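Seltwood Stone Sealer, 1 Quart
Sold by Hinddale Kitchen Supply, Ulutville store and mail order
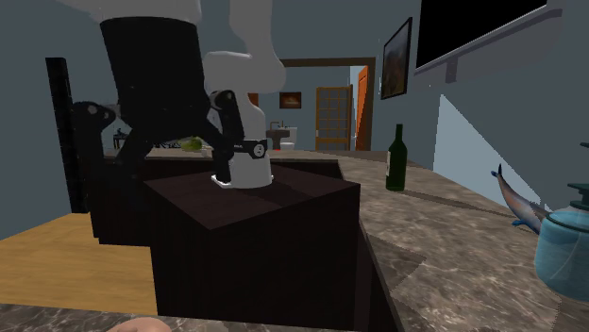
We carry one penetrating sealer for natural stone, and it took us a long time to agree to carry any. Most of what gets printed on sealer bottles is hopeful at best. "Permanent." "Stain proof." "Lifetime shield." Stone has pores, the sealer sits in the pores, and sooner or later washing and wiping take it back out again. If you have a marble countertop, with something dark and heavy standing on it most of the time, you already know the places that worry you are the ones you don't look at every day. A sealer will slow down what soaks in there. It will not stop it, and it will do nothing at all about scratches, chips or dull rings from lemon juice.

What it is
A water-based sealer for marble, limestone, travertine and unpolished granite. Goes on thin and milky, dries clear. It doesn't add shine. If you want shine, you want a polish, and you should ask why the surface lost its shine before you spend money covering it up.

What it claims, and what we think
The label says it resists oil and wine. We put cooking oil, coffee and red wine on sealed and unsealed pieces of the same marble offcut and left them overnight. The sealed piece came out clearly better on oil and coffee. On wine the difference was small, and one of us couldn't see it. Make of that what you like. It was one offcut on one bench.

The label also says "etch guard." We asked the maker to explain this and got a brochure back. Vinegar marked the sealed piece exactly as it marked the bare one. Please don't buy this for etching. Please don't buy anything for etching, unless it's a full film coating put on by someone who will come back when it peels.

Do you even need it?
Maybe not. Drip a little water on the clean, dry counter and go make a sandwich. If the water is still beaded up when you come back and the stone under it hasn't darkened, leave it alone. Putting sealer on stone that won't take it gets you a sticky haze and a bad afternoon. A fair number of the bottles returned to us were used on polished granite that never needed a drop.

And check that it's stone. Quartz composite and laminate printed to look like marble don't take sealer, whatever the person at the other store told you.

How to use it
Clear everything off and wash the counter with plain dish soap. Let it dry overnight. Try the sealer in a corner first, as some pale marbles go a shade darker and stay there. Wipe on a thin coat with a cotton cloth, wait ten minutes, and buff off every bit that's left. The buffing matters more than the brand. Wait an hour and do a second coat only if the water test still fails. Keep food off it until the next day.

The label shows a person pouring it straight from the bottle. Don't.

How long it lasts
The maker says 2 years. In a kitchen where people cook, we'd repeat the water test every six months and believe that over the label.

Compared with the Dal Bello sealer
People ask for Dal Bello by name. We used to stock it and it did much the same job on our bench. It's solvent-based, so it smells strong and needs the windows open, and it costs more. Some installers swear it goes deeper. We've asked several of them how they know and haven't had an answer we could repeat here. If you already have a bottle, use it up.

Details
Item number: 1027
Size: 1 quart
Price: $19
Base: water
Finish: natural, no shine
Store between 40 and 85 degrees. Throw it out if it has frozen.
Not for use on sealed wood, glass, quartz composite or glazed tile.

Returns
Unopened bottles any time. Opened bottles within a month, if you tell us what stone you used it on. We do read those notes, and the granite warning higher up came out of them.

Customer comment
"Used it on a marble island and the old limestone sill. The sill drank up most of the bottle. The island hardly took any, so I guess I didn't need to do it. Oil wipes off the sill now. I still got a ring from a cut lime, as warned." Morena Serra

Questions about a particular stone are better asked in person. Bring a piece if you have one, the size of a coaster is plenty. The Ulutville counter opens at 8 in the morning and closes for lunch at noon.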